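Course materials > Work and Organization > Handouts

Unit 3: When part of the job moves to a machine

Reading notes for the session on the packing hall at Pekico

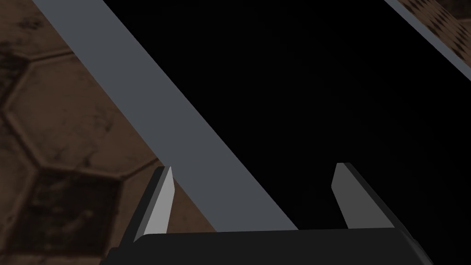
Hacer Gökçe
Instructor, Work and Organization

Read these notes before the session and bring the two-page task sheet you filled in last time. We will use the same case for the written assignment.

1. The case

Pekico packs spare parts for household appliances. Orders come in small and mixed, so one box may hold a hinge, a strip of trim and a bag of screws. Until last November every item was picked from its bin and placed in the box by hand. The company then put two-finger grippers on one of its lines, supplied by a firm called Tirura. The other lines stayed as they were.

Before anything was installed, the gripper was run in simulation. The view we have is rendered from just behind the gripper, with the fingers open and a long gray bar in front of them. Long flat parts are a good subject for this unit. A person picks one up without thinking about it. For a gripper, somebody has to decide where along the part to close, from which side to come in, and what to do if the part has shifted since the last attempt. At Pekico, those decisions were first made by the Tirura engineers and later, more and more, by the people on the line.

2. What the job was before

A packer on the line read the order slip, walked to the bins, picked, checked the part against the slip, packed and sealed. The official job description listed only picking, packing and sealing. Reading and checking were left out, although the packers said these took most of their attention.

Keep this in mind for the assignment. When a company decides which tasks to automate, it usually works from the written description. Tasks that were never written down do not go away. They land on someone, often without time set aside for them.

3. What the job is now

The gripper line handles long and flat parts. Small loose parts still go by hand. Fifteen people worked the line before the change and the same number work in the hall today, but the work is split differently:

- Line attendants watch the gripper, clear failed picks and restart the cycle.
- Hand packers fill in whatever the gripper does not handle.
- Three people were trained to change the grasp settings when a new part comes in. In the hall they are called setters. The title does not exist in the pay scale.

Songül Dağdelen packed by hand at Pekico for years and is now a setter. She spoke to the class last term and agreed that I could quote from my notes. "When I packed, I knew at the end of the shift what I had done," she said. "Now I can have a good day and there is nothing to show, the line just ran." She also said she would not go back, mainly on account of her wrists.

Both remarks should be taken seriously. Students tend to pick one of them and build the whole paper on it.

4. Three changes to look for

Pace. A hand packer could speed up in the morning and slow down after lunch. The gripper line has one speed during a shift. Attendants wait more than they used to, but they cannot choose when to wait. Several said that the waiting was more tiring than the packing — a common finding in monitoring work, and worth comparing with the control room reading from Unit 2.

Skill. Some skill was lost. New hires no longer learn the feel of the long parts, and if the line stops for a day the older packers have to show them. Some skill was gained as well. Setting a grasp means looking at a part and thinking about its width, its weight and how it lies on the surface under it. Part 1703, a narrow trim strip, took the setters most of a week. The final setting came from a packer's suggestion to grip it off center.

Say over the work. Under the old arrangement a packer who found a bad part put it aside and told the supervisor. On the gripper line a bad part shows up as a failed pick, and the failed pick is logged against the line. Attendants felt that the log counted their judgment as a fault. The supervisor has since added a code for rejected parts. It is used by some shifts and ignored by others.

5. Terms

Task: a single piece of work with a clear start and end.
Job: the set of tasks one person is responsible for.
Residual task: a task left to people after the tasks around it have been automated.
Exception: anything the machine stops for.

Please use these words in the sense given. In particular, do not write that a job was automated if you mean that a task was.

6. For the session

Go through your task sheet and mark each task as moved to the machine, left with people, or new. Then find one task that you did not list the first time. Most sheets have at least one, usually checking or tidying.

We will work in pairs. One person takes the part of an attendant and the other the supervisor, and you will agree on what the failed-pick log should record and who may read it. Write your agreement on one page — I will collect them.

7. Optional reading

The course folder has my interview notes from Pekico and a short comparison with the Grulix warehouse, where the same kind of line was brought in without setters and all changes went through the supplier. Read the section on night shifts first.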